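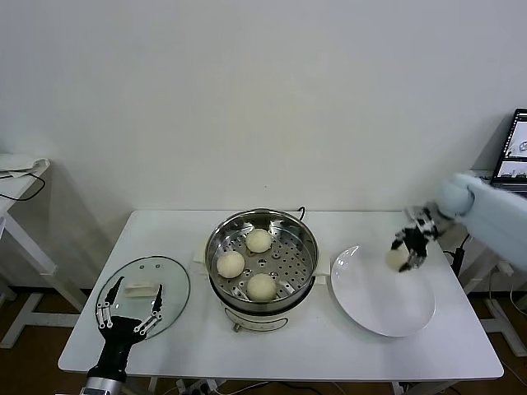 Gisela Lucero asks whether steamed buns need spacing on the tray, as hers stick together along the sides. Yes - leave a finger's width between them. They swell in the steam and take up the slack.

Steaming buns, page 2 of the Anholm kitchen gallery. The pot is stainless steel on a white electric base, with a perforated tray inside. Three buns are on the tray, a fourth is over the plate, and the glass lid lies flat to the left.

Settings used at Anholm: water to 3 cm below the tray, lid on, 9 minutes from full steam. Switch off and wait before lifting the lid - a sudden draught wrinkles the tops. Move the buns to a wide plate in a single layer. The dough recipe is no. 314 in the index.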